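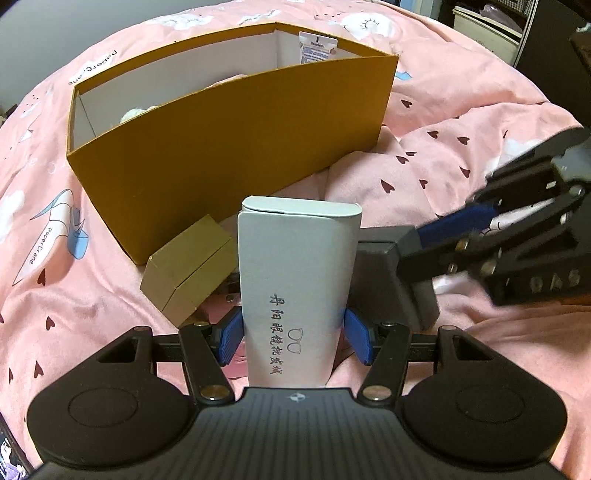 A pale mint glasses case with a line of Chinese lettering and a small drawing of spectacles on the front.

Buying glasses online: your questions
Written by Sigrun Rustad, Teltgate Consumer Advice. Last checked 2022-03-29.

Are online glasses really cheaper?
Sometimes. The headline price is for the frame and the most basic lenses. We priced the same simple prescription at 11 websites, and by the time we reached the checkout the cheapest had gone from £8 to almost £104. Go all the way to the payment page before you compare anything.

Do I need the thinner lenses?
If your prescription is weak, probably not. Sites love to tick this box for you. Untick it and see if you miss it.

What about blue light coating?
We wouldn't pay for it. Ask the seller what it is meant to do for you, and ask for that in writing. We did, and got a link back to the sales page.

My prescription doesn't give a pupil distance. Can I measure it with my phone?
You can try. Folke Sundqvist in our Korberg office took his own measurement three times with one shop's app and got three answers. For strong or varifocal lenses, pay an optician to do it.

Can I send them back if they're wrong?
Read the terms first. Lenses made to your prescription are often treated as custom goods, and "happiness guarantee" can mean a voucher. Keep your order email and a copy of the prescription.

Is "designer inspired" worth anything?
No. Neither is "luxury case included". A hard case that shuts properly is all you need, and they cost very little bought separately.

The reviews look great. Can I trust them?
Look at the dates. One shop had 122 five-star reviews, nearly all posted in the same week in July.

Do you recommend a shop?
We don't, and we take no money from any of them. Complaints and corrections go to Stepan Hordiienko at the Haugen desk.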